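Cleturo Casebook for Constitutional Courts, student and library edition

Cleturo is a reference work for people who study or teach constitutional law and need to compare how different courts have answered the same question. It holds 1,089 case summaries from 44 countries. Every summary is written in plain English and follows the same order: the facts, the question before the court, the decision, the separate opinions, and what later courts did with it.

The work began as a set of teaching notes by Marlina Halim, who was giving a seminar on proportionality and could not find short texts that her students could finish in one evening. The notes grew, other teachers asked for copies, and Iresura agreed to publish them. She is still the general editor and reads each new entry before it is added.
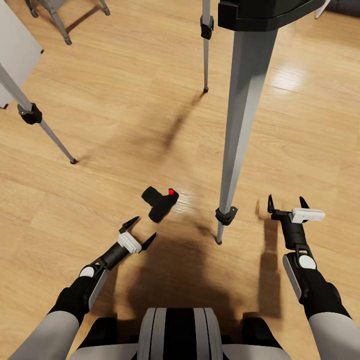 A small black object on a plank floor.

You can buy Cleturo in two forms. The printed set has 5 volumes, bound in cloth, with a table of cases in the last one. The online form is the same text, with search by country, by right and by year. Buyers of the printed set receive online access for one reader without extra payment. Libraries should take the Sinaga license, it covers all readers in the building and also at home with a library card.

The online text is updated each March. New decisions are added then, and older entries are corrected if a court has changed its position. We do not remove overruled cases. They stay in the collection with a note at the top, because students often need to see the earlier reasoning.

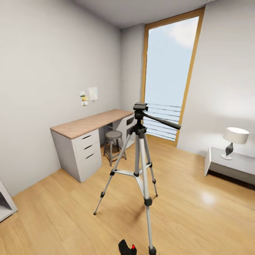

For teachers there is a separate part called Zorkby. It is a reading list builder – you choose the topics and the number of weeks, and it proposes cases with their length in pages. The lists can be changed by hand and printed. Zorkby comes with the library license, but is not included with the single reader access.

Please note that Cleturo gives summaries and selected passages, not the full judgments. Each entry has over a page of references showing where the full text was published and in which languages. Translations of the passages are our own unless the entry says otherwise.

Last revision of this page: 10 October 2025

Comments

tessel_k
Does the single reader access end after a year, or does it stay with the books? I could not find it on the order form.

Iresura Orders
It stays with the books. You only register again if you change your email address.

P. from the reading room
We have the set since spring. The table of cases is very good, but volume 3 is heavy and ours opens badly in the middle. The separate opinions are what our students use most.

lawandtea
I would like to see more on social rights. Housing gets only a short chapter and there is so much new material on it!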